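Drying Shrinkage in Mortar with Partial Replacement of Cement by Ground Brick

Project report, Construction Materials Laboratory
Authors: Anoma Patwary, Petrică Stoica, Muthu Sundaram
Supervisor: Silviu Costache
Submitted January 22, 2020

1. Background

Fired clay brick from demolition work is usually crushed and used as fill. When it is ground fine enough, the clay minerals that were broken down during firing can react with the calcium hydroxide released by cement. The powder then acts as a weak pozzolan and can take the place of part of the cement in a mortar or concrete mix.

Most student work in our department has looked at the strength of these mixes. Shrinkage has received less attention, although it controls whether a render or a bedding mortar cracks. This project measured length change in mortar bars in which a share of the cement was replaced by ground brick. The brick came from a warehouse wall taken down at the Sârbu site in August and was supplied by Lakadia, the contractor for the demolition.

2. Materials

The cement was an ordinary Portland cement from a single delivery. The sand was a washed river sand, dried in the oven and sieved before use. Tap water was used for all mixes.

The brick was cleaned of old mortar by hand, crushed in the jaw crusher and ground in the ball mill. Grinding took longer than planned. The first charge was too large and left coarse grains that did not pass the sieve, so it was split and milled again. After grinding and sieving we had 1166 g of usable powder. This set the limit on the number of bars, and one planned mix with a high replacement level was dropped from the program.

3. Mixes and casting

Three mixes were cast: a control with no brick, a mix with low replacement and a mix with moderate replacement. Replacement was by mass of cement. The water content was held constant, which means the brick mixes were stiffer in the bowl. We decided against a plasticizer because it would have added another variable.

Bars were cast in steel molds with gauge studs at both ends, compacted in two layers and covered with plastic film. They were demolded the next day and cured in lime water for 7 days. Each bar was then wiped with a damp cloth and its zero reading was taken in the length comparator.

Two bars from the moderate mix had loose studs on demolding. They were kept for weighing only and are not included in the length results.

4. Storage and readings

The bars were stored on racks in the conditioning room. Temperature and humidity were noted by hand at each visit from the wall instrument. The humidity drifted upward on one weekend when the door seal failed, and the readings following it show a small plateau in all three mixes. We have left these points in the data - removing them changes the shape of the curves but not the ranking.

The comparator was checked against the reference bar before and after every session. Readings were entered in a shared spreadsheet kept by Muthu Sundaram, with mass recorded next to length so that shrinkage could be plotted against water loss as well as against time.

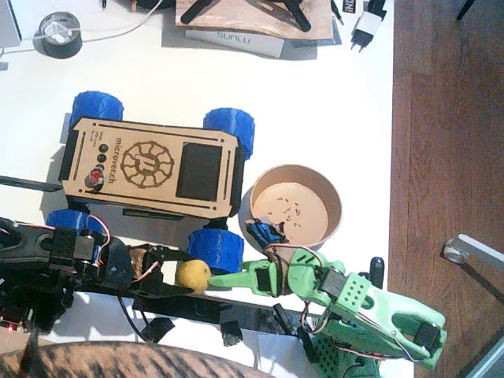 5. Results

The control bars shrank quickly in the first days of drying and then leveled off, reaching a mean of 559 microstrain at the final reading. The low replacement mix reached 451 microstrain. The moderate mix fell between the two, with a wider spread between bars.

Mass loss did not follow the same order. Both brick mixes lost more water than the control, and the moderate mix lost the most. For the same loss of water, the brick mixes therefore shrank less. A likely reason is that a larger part of the water left from coarse pores, where drying produces little stress.

6. Limitations

Only one source of brick was used, and its firing temperature is unknown. The fineness of the powder was judged by sieve alone, as the air permeability apparatus was out for calibration. The bars were read over a short drying period, and slow reaction of the brick could change the ranking at later ages. The spread in the moderate mix is partly due to the two missing bars.

7. Further work

The remaining bars have been labeled and left on the lower rack. Bernardo Leitão has agreed to continue the readings next term using the same comparator and reference bar. A restrained ring test on the low replacement mix would show whether the reduced shrinkage delays cracking, but it needs a fresh batch of powder.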